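Hidix brings Wallow, its two-arm practice kit for delicate handling, to robotics teachers and small labs

Hidix has opened orders for Wallow, a kit that gives a pair of table-mounted or overhead robot arms something harder to do than stack blocks. It is a box of artificial flowers, a set of task cards and the software to record and replay each attempt, and we've had a great time putting it together!

Wallow ships with 70 flower pieces and 29 task cards. The cards start with lifting one loose stem and work up to arranging a mixed bunch with both arms. Thin stems bend, petals catch on each other, and a grip that suits a thick stalk can easily crush a bud.

"We wanted a job people understand the moment they look at it," said Liesl Wallner, product lead at Hidix. "Anyone who has put flowers in a vase knows where it gets fiddly. Our testers kept asking for one more go, and so did I."

Soledad Rosenthal ran the kit with her evening robotics class at Trillmont through June. Her group logged 1269 attempts. "The orchid card was the favorite by a mile," she said. "Students argued over where to pinch the stem, then went and tried it."

Two arms, one bouquet

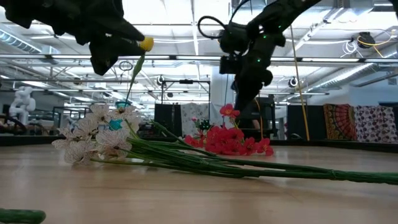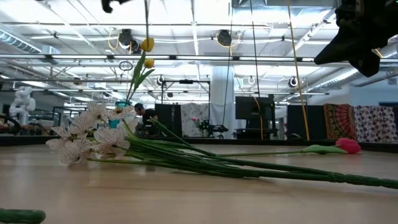
Wallow flowers on the work table, with the white blossoms and their long green stems lying across the wood.

What's in the box

Flower pieces in mixed sizes and stem thicknesses
Printed task cards, with a setup drawing on the back of each
Recording and replay software, with a one-year update plan
A spare set of small buds (they do roll off tables)

Arms and grippers are not included. Wallow works with most two-finger grippers, and Marcelino Tavares of the Hidix support team will check a setup before you order if you send him the gripper's opening width.

A second card pack, written with Heidrun Eder and covering leaves and potted plants, is in testing now. Owners of the first kit will get the cards as a free download.

Press contact: Burgi Ammann, Hidix press office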